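The Night Clerk

The store in Pinder stayed open until two because the highway did. Trucks came off the grade with their brakes smelling, and the drivers wanted coffee and something salty and a bathroom with a lock. She had worked the late shift there for 30 weeks. Before that she had worked days at the grain office in Sorkness, until it closed.

Her brother called at nine, as he usually did when he wanted something.

"They made an offer on the house," he said.

"Who did?"

"A couple from Colora. They want the shed too."

She held the phone against her shoulder and wiped down the coffee counter. The house had been their mother's. It had a bad roof and a good well, and 52 acres behind it that a neighbor rented for hay.

"How much?" she said.

He told her. It was less than she had hoped and more than she had expected.

"I need to know by morning," he said. "I can't keep driving out there to check the pipes."

She said she would think about it. He said that was what she had told him last time. Then a man came in for diesel and she hung up.

The snack order still had to go out on the shelves. She had left it until the store was quiet.

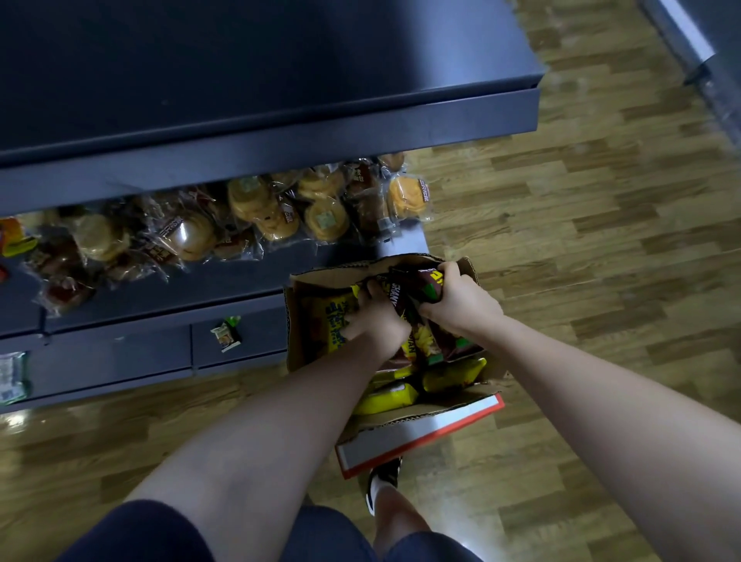
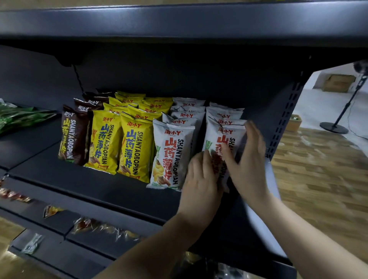 PINDER, November

The man paid for his diesel and asked how far it was to Fahmy. She told him 213 miles, and that there was nothing open on the way after the truck stop. He bought a second coffee and a bag of yam chips. He looked at the chips for a while before he put them on the counter.

"Are these any good?"

"People buy them," she said.

He left, and she watched his lights go up the ramp.

At eleven she ate her sandwich standing up. She tried to remember the kitchen in the house the way it was before her mother got sick. There had been a green clock over the stove, and a drawer that only opened if you lifted it. She could remember the drawer very well. She could not remember what was in it.

The winter she was twelve, the well pump froze and her mother carried water from the neighbor's in milk cans. She made two trips in the morning and two at night. She never complained about it, but when the pump was fixed she ran the kitchen tap for a full minute and stood there watching it go down the drain.

It began to snow a little after midnight. Two more trucks came in and one of them stayed in the lot with its engine running. She counted the drawer and came up four dollars short, so she counted it again and found a five stuck behind the ones.

At two she turned off the sign and locked the front door. She sat in her car with the heater on and called her brother. He answered on the first ring.

"You're up," she said.

"I've been up."

"Sell it," she said. "But I want the kitchen drawer. The one by the stove."

"The whole drawer?"

"They can have 400 dollars off for it, if they make a fuss."

He was quiet for a moment. She could hear his television.

"It sticks," he said.

"I know it does," she said, and she put the car in gear.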